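Stevton Shed Build Night, minutes for June

Started at 6, and I took notes again because my pen worked!
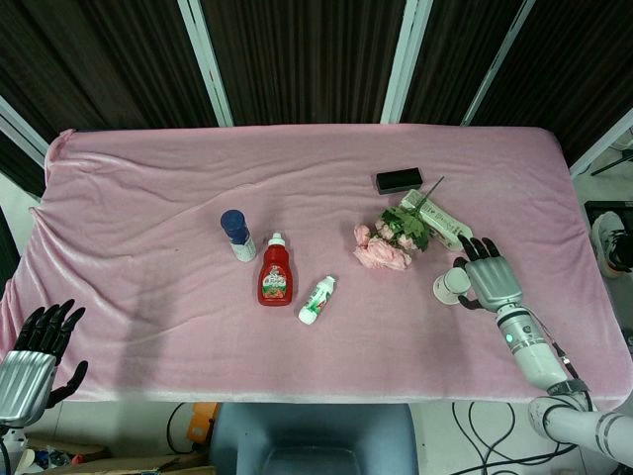 First up was the Gestitz arm kit. We've spent 2600 so far and everybody still wants the better wrist motors (me too). Agreed to wait a month. Finger tuning carries on with household stuff, ketchup bottle included, and the pink blanket stays on the table. The Quintero cable order is 49 more, approved. I'll place it tonight.

Isten firmware got pushed to July. Closed with pizza, which I'm still owed for.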